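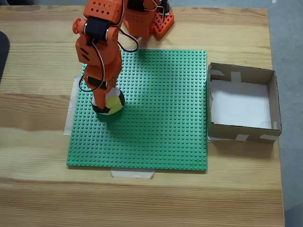
Baseplate taped to the table: what tape, and does it mark the wood?

donalhennessy
Posted 2020-10-18

I've got a big square green LEGO baseplate stuck down on a light wooden table with white masking tape. One strip goes up the left side, partly under the plate, and there's a shorter one across the bottom edge onto the wood. The plate still creeps if you lean on it.

Two questions. Is there a better tape for this, and how long can I leave it before it takes the finish off? The table is the good one and I want it back in one piece.

Clalluvura
Masking tape is fine for a few days. After that the glue starts to go into the grain. I left some on a pine desk for 21 days and had to scrape it off with a plastic card and then wipe it down with white spirit. There's still a pale line if you know where to look.

If you want it down for longer, use the low-tack stuff decorators use and change it every week.

Preltidell
I'd go the other way. Low-tack tape won't hold a baseplate that creeps already. The plate is smooth underneath and so is the table. Put a sheet of rubber shelf liner under it, cut 5 mm smaller than the plate all round, and you might not need tape at all.

Clalluvura
Shelf liner leaves its own marks on some varnishes. Ask me how I know.

Preltidell
Cheap liner does. I've had mine down since September with no marks.

Uçar
Which finish is it, Donal? Oil and varnish behave very differently. On oil I wouldn't put any tape at all.

donalhennessy
No idea, it came with the house. It feels a bit plasticky so I'd guess varnish. Second photo, from lower down.

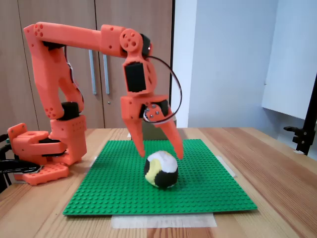 Plate on the table, ball on top, cabinet behind.

Uçar
Varnish, going by what you say about the feel. Try a bit of tape on the underside of the table first and leave it overnight.

Divness
Get a board. A bit of MDF a couple of inches bigger than the plate, screw or glue the plate to that, felt on the bottom, clamp it to the table edge when you need it. When you want the table back you lift the whole lot off. I did this for my lad's town layout, which is nearly 3,000 pieces, and it has been up and down the stairs more times than I can remember.

Preltidell
Wouldn't glue the plate. They go brittle enough as it is and you'll never get it off the board clean.

Divness
Double-sided tape then. On the MDF it doesn't matter what it leaves behind.

Clalluvura
How does the soft ball stay where you put it, by the way? Mine roll off the studs if the table is even slightly out of level.

donalhennessy
It sits on the studs well enough if you put it down gently. A hard ball would be worse, I think.

I'll do the test strip underneath tonight and price up a bit of MDF. If the strip comes off clean I'll leave the masking tape for now and add a piece on the right-hand side.

Uçar
Pull it back flat along the table when you take it off. Straight up is how you lift varnish.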